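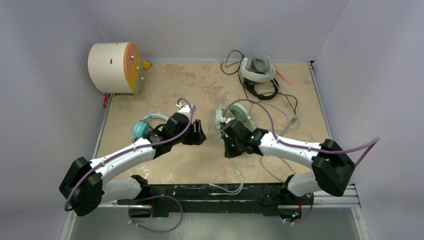

Two arms at the Trollico workshop in Cevdale, with headphones and their cables on the table.

Trollico teaches its robot arms to deal with cables

The small firm Trollico has started to gather examples for a learning system which should one day sort returned electronics. The work began in May in a workshop in Cevdale, and the first set of 600 recordings should be complete before the summer break.

The method is simple to explain. A person guides the two arms through a task from beginning to end, and the movements are stored together with the view of a fixed camera. Later the system studies many such recordings and tries to produce the same kind of movement by itself.

For this stage the team has chosen headphones. "A box is easy, it keeps its shape," says Kazimiera Wasilewska, who leads the project. "A cable is different every time you put it down. If we want the arms to be useful in a returns department, they must meet this difficulty early."

The headphones on the table are of several colours, among them teal and white, black, and a pale mint green. Their cables lie in loops between them, and a few other things are left on the table too, including a large drum with an orange and yellow face. According to Wasilewska the arrangement is changed before each recording, so that the system does not learn only one position by heart.

One recording takes up to seven minutes. Dinesh Rawat, who guides the arms on most mornings, says that the slow part is to take hold of a headband without pulling the neighbour's cable. "In the first week I was too fast and we had to throw away many attempts," he says. "Now I move one arm, I wait, and then I move the other."

Attempts with a mistake are not always deleted. If the person corrects the mistake and finishes the task, the recording is kept and marked — the team believes that such corrections are worth learning from. So far over 100 recordings of this type have been saved.

The labels are written by Hubert Tokarz on the same day, while the people who guided the arms can still be asked about details. Each recording is divided into short steps, such as reaching, gripping and putting down.

The project is called Ranar and is paid for by Trollico itself. A first test, in which the arms will work without a person guiding them, is planned after the set is complete. Visitors can see the workshop on Friday from 5 in the afternoon. Places should be reserved with Skye Geddes at the Trollico office.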